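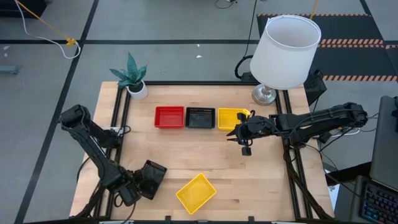

Wanted: People Who Cannot Leave a Tray Alone

Kiratum is looking for 12 participants for a two-week tidying study in July. The subject is small plastic mesh trays, the kind with slots in the sides, and what people do with them when they are told to "put those away" and given no further help.

If you have ever stood over a butcher-block table with a red tray, a couple of black ones and more yellow ones than you remember owning, and felt that a row was called for, we would like to meet you. If you felt that a stack was called for, we would also like to meet you, possibly on a different day.

What you'll be doing

You will sort, line up, stack, nest, unstack and generally fuss over trays. Some sessions have rules (by color, by size, smallest gap you can manage). Some have none, and those are the ones people argue about afterward. There is a written portion, which is one page, and a chat with our study lead, Vinh Lục, who will ask why you put the yellow one there and will wait quite a long time for an answer.

Sessions run 2 hours, with a break in the middle. Expect to be on your feet for most of it.

Who we want

Adults 18 and over who can stand at a table, reach across it, and tell red from yellow from black. Left-handed people are very welcome, as our first round managed to include exactly one.

We need the naturally neat and the naturally not. Last time almost everyone who applied described themselves as "a bit of a perfectionist," and the results had all the suspense of a filing cabinet. If your kitchen drawer no longer closes, please mention it in your application. It will be held in your favor.

Experience with trays is not required. One applicant sent us a résumé with a section headed "Trays." We read it with interest.

Who we can't take

Anyone who works for Trunomier, which supplies our storage bins, or who took part in our spring round. You've seen the trays. The mystery is gone.

Pay and practical matters

You'll be paid $100 per session, by check or bank transfer, within a week of the session. You may sign up for one session or two. Parking is free behind the building, next to the Plendex loading dock. Please don't park in the Plendex loading dock.

Wear closed shoes, as the floor is concrete. Long sleeves should be the kind you can push up. Coffee and sandwiches from Hồ are provided at the break, but they stay in the break room, and so do you until they're finished.

How to apply

Send a short note to Vinh Lục at the Kiratum front desk, or drop it off in person, quoting study 731. Tell us:

Your name and the best way to reach you
Which hand you favor
Whether you can do mornings, afternoons or either
One thing at home you have organized, and how long it lasted

Applications close at 5 p.m. on Friday. We reply to everyone, including the person with the résumé.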